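# Old desktop, want to reuse it as a file server. Worth adding memory first?

**kistenau_attic**

I have an old desktop tower that came out of my mother's house in Kistenau. I'd like to put it in the closet and use it to hold family photos and scans. Right now it has 4 GB of memory. The motherboard has more slots, and the shop in Leltavik sells used sticks cheap.

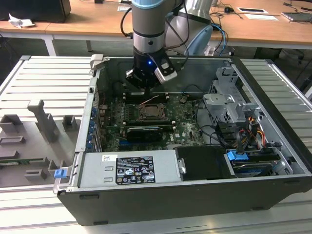
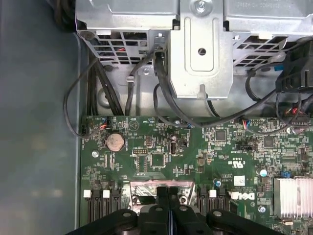
It would serve two people at most, and the photo folder gets backed up once a night. I don't plan to stream video. Do I need more memory, or should the money go to a drive? My budget is small and I'd like to be finished by September.

**Zanby**

Put the money into drives. Sharing files with two people takes very little memory, and 4 GB will do for a plain setup with no desktop running.

Buy 2 drives of the same size and mirror them. A mirror is not a backup -- if you delete a folder, it's gone from both. Keep your nightly copy on something outside the computer, and try restoring a few files before you trust it.

Check the age of the power supply too. An old one that ran daily for years is what I'd replace first. Some brand-name towers use odd connectors, so look up the model number before ordering.

**heinonen_lane**

just buy a used laptop, uses less power

**slow_scanner**

I've run an old tower this way for 5 years. Mostly agree with the drive advice, but two things I'd add.

Set it to email you when a drive reports errors. Mine had been logging them for weeks before I looked.

Also sort out your folder names before you copy everything over. I moved 1,000 scans called "scan" plus a number and I'm still renaming them. Year first, then month, then a word or two -- that sorts properly on any system.

If you do buy memory, write down the exact type from the board's manual and take it to the shop with you. The wrong kind won't fit the slot.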